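3. Setting, participants and procedure

3.1 The clinics

The study was carried out in three private clinics which offer upper eyelid surgery under local anaesthesia. We call them by the names they use with their patients: Cuypers, Gastine and Jinum. They are different in size and in style. Cuypers is the oldest and works mostly with patients sent by family doctors, often for heavy lids that disturb the reading or the driving. Gastine and Jinum receive nearly all their patients directly, and the wish to look less tired is the most common reason written in the first form. The operation itself is similar in the three places. A strip of skin is removed from the upper lid, the wound is closed with a fine stitch, and the patient goes home the same day with a cold pack and a printed leaflet.

Our interest is in this leaflet. As explained in section 2, earlier work on aftercare in cosmetic surgery has looked mainly at whether patients are satisfied with the information, and less at what they do with it in the first evenings at home. We wanted to know which sentences of the leaflet people remember, which they misunderstand, and whom they ask when they are not sure.

3.2 The two leaflets

Until the start of the study all three clinics used a leaflet produced with Dulteo, a program for patient letters which the clinics had already in use for appointments. The text has 2,000 words. It covers the preparation for surgery, the operation, the risks, the care of the wound, and the costs of a possible second correction, in this order. The instructions for the first night therefore come late, after the section on risks. Several nurses told us that they mark this part with a pen before they give the leaflet to the patient.

For the study we wrote a shorter version. We did not add any medical content. The instructions were taken from the Dulteo text and put in the order in which the patient will need them: the way home, the first evening, the first night, the next morning, the days until the stitches are removed. Words such as "oedema" and "haematoma" were changed to "swelling" and "bruise". The section on costs was moved to a separate sheet. The surgeons at each clinic read the short version and asked for small changes, most of them about contact lenses and eye make-up, where the clinics did not agree with each other. At Gastine lenses are permitted earlier than at Cuypers, and we kept this difference, so that no patient received advice against the practice of her or his own surgeon.

One sentence was discussed for a long time. The original says that the patient should "contact the clinic in case of unusual pain". In a first round of talks with former patients, several persons said that they had no idea what usual pain would be, as they had never had this operation before. The short version now describes what is expected (a tight feeling, some burning, watery eyes) and what is not (strong pain behind the eye, a sudden change of vision, a swelling on one side which grows quickly), and it gives the telephone number in the same line and not on the back page.

3.3 Participants

We invited adults who were planned for a first operation of both upper lids. Persons who had previous eyelid surgery were not included, and neither were persons who work in health care, as they would read the leaflet with other eyes. In total, 41 patients agreed to take part and were given one of the two leaflets. Of these, 32 also took part in the second interview. The others did not answer our calls or had no time any more; one patient wrote that she felt well and preferred not to think about the operation again. We have respected this and did not ask for more.

The choice of leaflet was made by sealed envelope. The nurse who opened the envelope knew of course which version was inside, and we could not hide it from the surgeon either, because patients brought the leaflet with them to the control visit. The interviewer was not told before the interview, but in many cases she could guess it after a few answers. We return to this problem in section 5.

3.4 Interviews

All interviews were held by the same person (Dalva Peixoto), who is not employed by any of the clinics. This was important to us. In a pilot at Jinum, where a nurse had asked the questions, the patients tended to say that everything was clear, and some of them corrected this later in a conversation with the receptionist.

The first interview took place before the operation, after the patient had the leaflet at home for at least one night. The second took place after the stitches were removed. Both followed the same guide. The patient was first asked to tell, in her or his own words, what has to be done on the first evening. Only when this free answer was finished did the interviewer ask about single points: the cold packs, the position of the head during sleep, painkillers, washing the hair, driving, and alcohol. The leaflet was not on hand during this part. In the last part it was given back to the patient, who was asked to look for the answer to a question and to say aloud what she or he was reading. We found this last part the most useful, and also the most tiring for the patients, so it was stopped whenever somebody asked for it.

It was agreed with the clinics that the interviews would not be done in the treatment rooms. A treatment chair and a lamp remind people of the operation, and the patients of the pilot spoke more shortly there. Each interview was done at a table, patient and interviewer sitting at the corner and not opposite each other, so that both could read the same page. A white table surface of the kind meant here is shown in Figure 1.

Figure 1. White table top with light wooden edge strip.

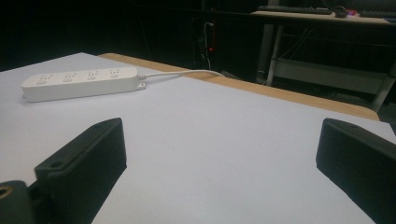 The interviews were recorded as sound only and were written out in full. Where patients used a dialect word or a family word for a part of the face, we kept it and added a short note. Two of the authors read all transcripts separately and marked each statement about aftercare as correct, partly correct, wrong, or not mentioned. The reference was always the leaflet of the clinic concerned and not our own opinion of good practice. When the two readers did not agree, the statement was discussed with the third author, and if there was still doubt it was marked as partly correct.

The category "partly correct" needs some explanation, as it became larger than we had expected. A typical case is the cold pack. Many patients knew that the lids should be cooled, but said that the pack should be as cold as possible, or that it could be left in place during the night. Another case is the position for sleep. Patients remembered that the head should be high, but some had understood that they must sleep in a chair. We did not consider such statements as wrong, because the main idea was present, but it is clear that they can lead to a bad night or to irritated skin.

We also asked about sources outside the leaflet. Here the question was left open: "Was there somebody or something else that helped you to decide what to do?" Telephone calls to the clinic, advice from friends who had the same operation, and videos made by former patients were noted separately. For the calls we compared the answers with the telephone lists of the clinics, with permission of the patient. At Gastine the list for September was not complete, and the calls of this month are therefore reported only from the interviews.

3.5 What was not measured

We did not measure the healing of the wound or the cosmetic result. Photographs of the eyelids are taken by all three clinics as a part of their routine, but they stay in the medical file and we had no access to them. The study also says nothing about the quality of the surgery, and differences between the clinics in the tables of section 4 should not be read in this way. Finally, the study was not designed to find rare complications. One patient called the clinic because of a strong one-sided swelling and was seen on the same evening; her interview is discussed in section 4.3, as she describes in detail how she looked for the telephone number.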